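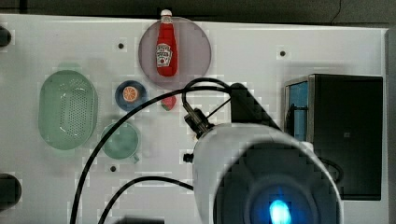

Vitard Opens Its Summer Kitchen Table Classes to Families

25/03/2024 - Vitard, the neighborhood cooking school on Brunet Street, is delighted to announce that sign-ups are now open for its Kitchen Table classes, which begin in May and will run right through the warm months.

The classes are meant for parents, grandparents and children who would like to cook a simple supper together and then, best of all, sit down and eat it. There will be 129 places this season, and every family goes home with a booklet of the recipes, from tomato soup to fruit salad.

"My own grandmother taught me to cook on a Sunday with the radio going, and I suppose I have been trying to get back to that kitchen ever since," said Kartini Krishnan, director of Vitard. "If a few families find a dish they want to make again and again, I will be a very happy woman."

Eduardo Rivera will teach the evening groups, and Inès Huet returns for the Saturday mornings - her bread class filled up in two days last year, so early booking is kindly suggested. Children must be at least eight.

Families can sign up at the school's front desk.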